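Local News in Print: Coverage of Residents in the Brirkero Monthly
Student project report, Csaba Halász and Bart Desmet

1. Material
We coded 449 short items from the magazine by topic and by length. Items under two sentences were left out. 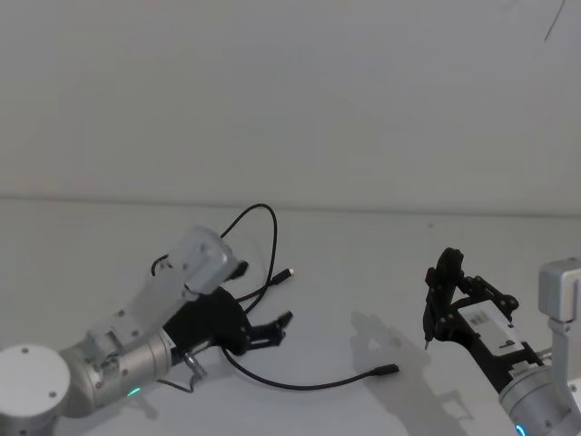 Coding used six topics: awards, books, exhibits, military service, sports and other. Bart coded the odd pages and Csaba the even ones. An item on two arms over a pale gray tabletop, with a black cable lying between them, would go under exhibits. Obituaries went under other.

2. Agreement
Both coders read the August issue in full. They differed on two items, both book notices.

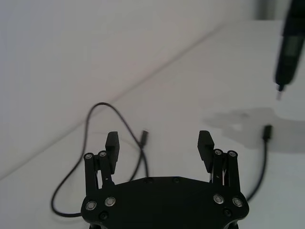
Captions were coded apart from body text. A caption had to name at least one thing shown. "Black gripper, fingers spread open" passes; "A busy month" does not. Captions that only credited a photographer were dropped.

3. Limits
The Ina supplement is missing from the library's set, 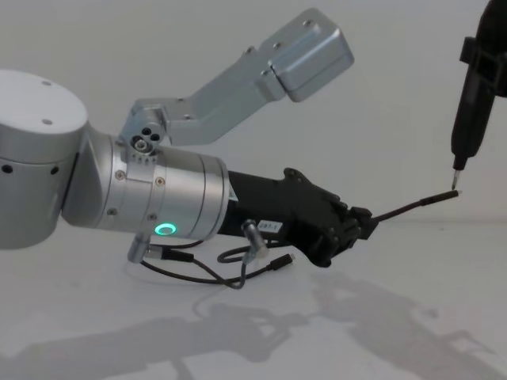
so its items are not in the totals. Page numbers follow the bound volume.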